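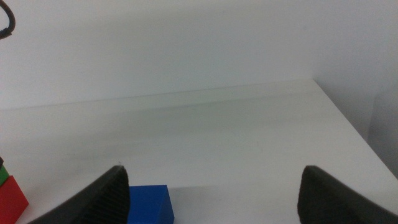
Stolidley to Hernau Rail Trail: Spring Progress Report

Monday, March 23, 2026

Hi all, and thanks again for sticking with us through a pretty soggy winter! I know the last report was mostly me complaining about drainage, so let me start with the good stuff.

The Stolidley end is open. You can park at the old depot lot, walk past the kiosk and be on crushed stone for the first 2 miles without hitting a single puddle (I did it Saturday in sneakers, on purpose). People were already out there with strollers and dogs before we got the last of the orange fence down, so I'd say there's demand.

Where the money went

Most of this round of your grant paid for stone and culverts. We replaced five of the old culverts, and the one by the feed mill was in far worse shape than the survey said, so that line ran over. I covered it out of the signs budget, which means the mile markers are on hold until summer. I'd love to talk about that when we meet, because riders keep asking me for them.

The Vasylenko bridge

Still closed, I'm sorry to say. The deck boards are all delivered and stacked under tarps, and the railings are in, but the county wants another look at the east footing before anyone rides across. I've asked for a date twice and I'll ask again this week. For now the detour goes down Mill Road, and it's fine on a bike but not much fun on foot, with no shoulder past the church.

Trastport connector

We have signed easements from every landowner but one! That last one is a friendly conversation and I'm hopeful. If it works out, we can clear brush this fall and have the grading finished in November, before the ground freezes.

Other bits

We planted 166 trees along the cut west of Hernau, mostly redbud and oak. The spring 5K filled up fast, and the entry fees will buy benches. I still need a quote for the bike racks and I'll send it along with the receipts.

What I need from you: an okay on moving the signs money, and 30 minutes on the phone before the next payment goes out. Mornings are best for me.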